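The Town That Kept Its Button Factory

Otance sits where the valley road gives out, and for most of the last century the reason to go there was buttons. The Mateos works pressed them by the million, first from shell and later from plastic, and at its height employed more than 2000 people. By the time Julián Esteban came back to town, the payroll stood at 118.

Esteban grew up four streets from the gate. His mother sorted coat buttons by shade for 22 winters and could still tell two blacks apart at the kitchen table when her eyes were failing. He trained as an accountant, worked in the city, and returned to look after her. The factory hired him to help close the books.

The books stayed open. Going through old orders, he found that small tailors had kept writing to Mateos for replacements long after the big clothing firms had left. They wanted 12 buttons, or five, or one. The factory had turned most of them down, as its smallest lot was 200. Esteban asked for a room, a telephone and a year.

Mayu Oshima was one of the people who got an answer. She repairs old coats in a shop in Grurnier and had been looking for a particular green toggle since March of the year before. "They sent me three and a bill," she says. "I ordered 100 more the same week."

The repair trade now brings in close to half of what Mateos earns. It is slow work. A customer mails in a button, someone matches it against the sample drawers on the second floor, and if there is no match the shape goes to the tool room. The drawers are labeled in pencil, and the labels change system at least twice, once when the firm bought out its rival Warkance and again after the flood.

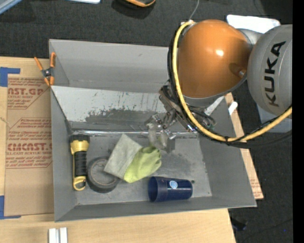 Gray bin on a wooden tabletop, with a KUKA arm at right.

Not everyone in Otance is impressed. The bus still runs twice a day, the school has merged with the one down the valley, and wages at the works are lower than in Grurnier. Two of the younger toolmakers left last winter - one for the railroad, one for a dental lab. Esteban says he would have gone too at their age.

His mother's chair is still in the sorting room, under the north windows where the light is even. The woman who uses it now wanted a new cushion and got one. The spring catalog goes to the printer on 1st February, with the shell buttons back on page four and the green toggle on the cover.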